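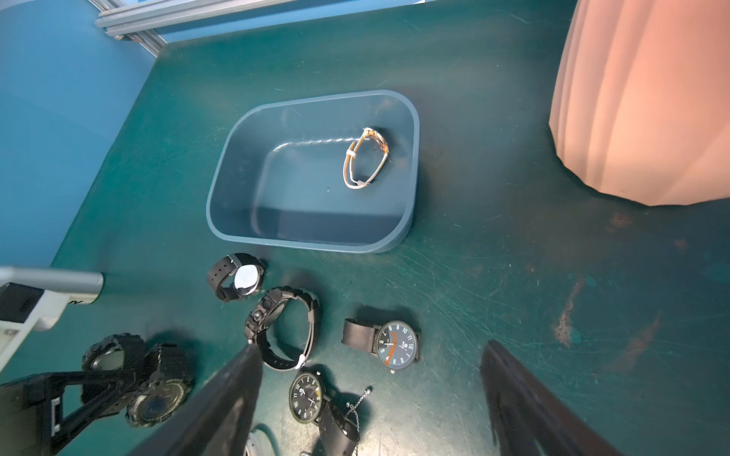
Wimstead, October 20, 2018

Section 5. Setting up the watch tray

For anyone doing the counter at Wimstead. Replaces the September sheet, bin the old one. Queries to Armelle Besson.

Before you start
Blue tray, soft dry cloth, sticky labels, pencil. Phone away, sleeves up.

1. Wipe the table. The scratches and rusty marks won't shift so don't scrub at them.
2. Blue tray in the middle, flowerpot to the right of it. Leave the front half of the table free for sorting.
3. Look inside the tray. Wipe and dry it even if it looks fine. No watches in yet.
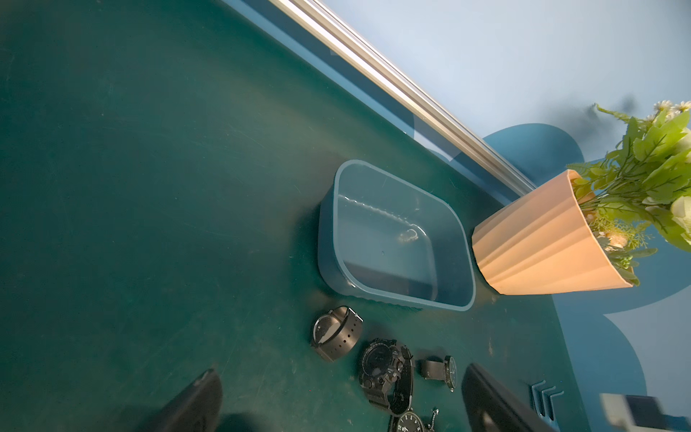
Fig. 5b. Tray and flowerpot in position.

4. Tip the watches out gently onto the front half. Spread them so no strap sits on top of another dial.
5. Anything with a white or pale strap goes in first, clean hands only. Black rubber marks white straps, keep them apart.
6. Then bracelets. Fasten the clasp if it has one, lay chains flat. Charms face up.
7. Black straps last. Big sport watches at the end becuase they take up the most room.

CAUTION: Don't drop them in. Hold by the case or both ends of the strap and lower till it touches. Glass scratches on glass.

Note: max 40 pieces on the table at one time. More than that, start a second lot.

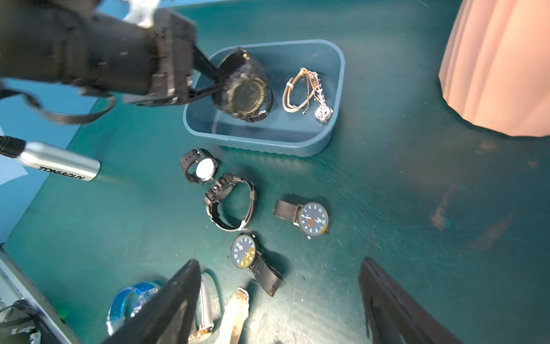
8. Buckled straps can stay buckled. Open ones, fold loosely, don't force the bend. Stiff rubber will spring back, just lay it on its side.
9. Stopped watch? Leave it stopped. Don't fiddle with the pushers, Horacio checks them all later and needs them as they came in.
10. Pencil the lot number on a label, stick it on the outside of the tray, never on a strap.

CAUTION: Hair tools are a seperate lot, see section 6. They don't go in the tray with watches, even for a minute. Unplugged and cold before they come near the table.

If a pin falls out, stop and find it. Pin and watch go in a small bag together, label on the bag, bag to Vicente Pereyra.

Finished tray goes to the Kindgate shelf, two trays high at most. Sign the sheet, time and initials.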